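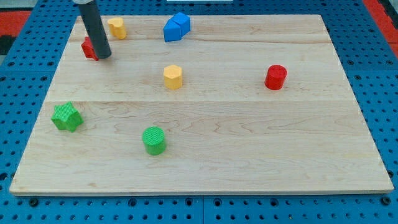

Maple board on the pegboard table, colored blocks on top.

Jun 20, 2021
Studio notebook, Illcombe

Third session on the Bruvik songs. Mortimer in at ten with the nylon-string guitar and the old drum machine. Plan was to finish the guitar on "Skidano" and get a usable vocal if there was time. Got the guitar, did not get the vocal.

Guitar first. Started with the pair of small condensers at the twelfth fret and didn't like it, too much pick noise and a lot of low end off the sound hole. Moved one up to head height over his right shoulder, turned down a bit toward the bridge. Better. Left the other where it was and pulled it down 3 dB in the mix. No EQ going in. There is still a ring on the open A string that I think is the instrument. Put a small piece of foam behind the nut and it calmed down. Foam is in the case if we need to match it.

Tempo on this one has been a problem since the demo. Mortimer plays the verses slow and the chorus fast and the drum machine does neither. We tried it to the click and it came out stiff. Ended up muting the click in the choruses and letting him go where he wanted, then I moved the drum hits by hand to follow. Took most of the afternoon. Keeper is take 2 for the verses, with the last chorus from a later one that I forgot to label. It's the one where he coughs at the end. Please don't clean up the folder until I've bounced it.

Tape echo. The Schumacher unit is running slow again. Set for 270 ms and the repeats land late enough to hear against the drums. Cleaned the heads and the pinch roller, swapped the belt for the spare, no real change after warm-up. It drifts less if left on for an hour beforehand. For now I printed the echo to its own track and slid it back into place. Works fine for the guitar. Won't work for the vocal, where Mortimer wants to ride the feedback knob while he sings. Mavis knows the motor in these better than I do, so leaving it on the bench for her with the cover off. Mavis, the screws are in the jar lid.

Vocal. Three passes, all with the window unit off, so the room got warm quickly. He was flat by the second verse and knew it. We stopped there. The words to the bridge are still changing anyway. He has one version about the ferry and one about his uncle's house and sings a bit of each. I prefer the ferry one. Kept all the passes for reference, muted.

Listened back on the small speakers with Mavis at six. Her notes:

Guitar too loud in the intro, good everywhere else.
Bass synth and kick are fighting from the second chorus on. Try the synth an octave up, or drop the kick out for that section.
Likes the drum machine dry. Wants no reverb on it at all.
Ending goes on too long. Agreed. Fade or cut, to be decided.

Tried the synth an octave up before packing down. Sounds thin by itself, sits all right with the guitar. Saved as a separate version.

Session folder is at over 772 files now, most of them dead takes. Backed up to both drives.

Next time: vocal first, before anything else, while he's fresh. Large mic, pop screen a hand's width back, rug down. Restring the nylon the night before so it has settled. Ask him to bring the bridge written out on paper.

Mix is due to the label in October, so there is time, but the other four songs have no drums yet.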